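Subject: Re: [pantry-labels] Rotated label text and where the barcode goes
From: Crisanto Dela Peña
Date: 13th October 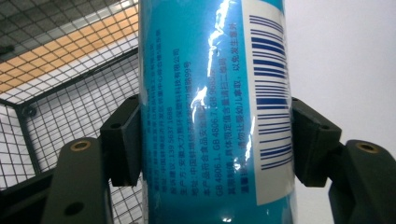 Maxence,

Your draft of section 2 assumes that every item on the Zedstead shelves can be read and scanned while it stands upright. Flat-sided boxes meet that assumption and bottles mostly do. Tall cylinders often don't. On the blue can the Chinese text runs bottom to top, so anyone copying the address or the standards line has to turn the can on its side or tilt their head. The barcode is on a white strip to the right of the text, with the bars running horizontally and stacked down about two-thirds of the can. I think that is the better arrangement for a small diameter, as each bar wraps a little way around the curve while the spacing between bars stays on the straight axis. A handheld scanner has to be turned 90 degrees to match. The fixed scanner at the Cruzado desk can't be turned, so the can has to be laid down there.

Maxence Chevalier wrote:
> For the intake sheet I propose four fields copied from the
> label: producer, address, contact number, standards cited.
> Shelf life goes in a fifth field as a printed date. If there
> is no printed date the item goes to the hold shelf.
>
> I'd also like the sheet to say "scan with item upright" so that
> people stop dropping things on the counter.
>
> Draft is 14 lines, fits on one card. Comments please before I
> send it to Catico for printing.

On the four fields: fine, with one change. Copy the standards exactly as printed, including the spaces and the order. The can has GB 4806.1, GB 4806.7 and GB 9685 on one line, and a separate line saying the product meets the national food safety standards. Those three numbers cover materials that touch food. They don't describe the contents, so they should not be entered under "food type", where I found them on 10 of the August sheets.

On shelf life: I disagree with sending everything without a printed date to hold. The wording on this label points to a QR code for the specific shelf life. Under your rule it would be held even if the code gives a perfectly good date. I suggest:

Field 5: shelf life. Enter the printed date. If the label refers to a code, scan the code and enter the date it returns, marked "Q". If neither gives a date, hold.

Field 6: warnings. Enter any handling warning in the original language with a short translation. The can says to keep it away from infants and young children to avoid accidents. The current sheet has no place for that, and it decides which shelf the item can go on.

On "scan with item upright": please replace with "turn the item until the scan line crosses all the bars". It is longer but it works for both layouts.

Glare is the other problem. Glossy blue with dark blue print is hard to read under the ceiling tubes, and the small print toward the left of the text block washes out first. Wrinkles in the surface make it worse. A desk lamp set low and to one side helps more than a brighter bulb. I tried this on row 319 at Grarnavberg and could read the small lines on most of the cans there without a magnifier.

With field 6 added the card comes to more than 14 lines. I would drop the logo before reducing the type size.

Open items:
- whether the "Q" mark needs its own column in the export
- who has the spare handheld scanner from the Grarnavberg count
- paper weight for the card, which Catico asked about and I can't find an answer to in the archive

Crisanto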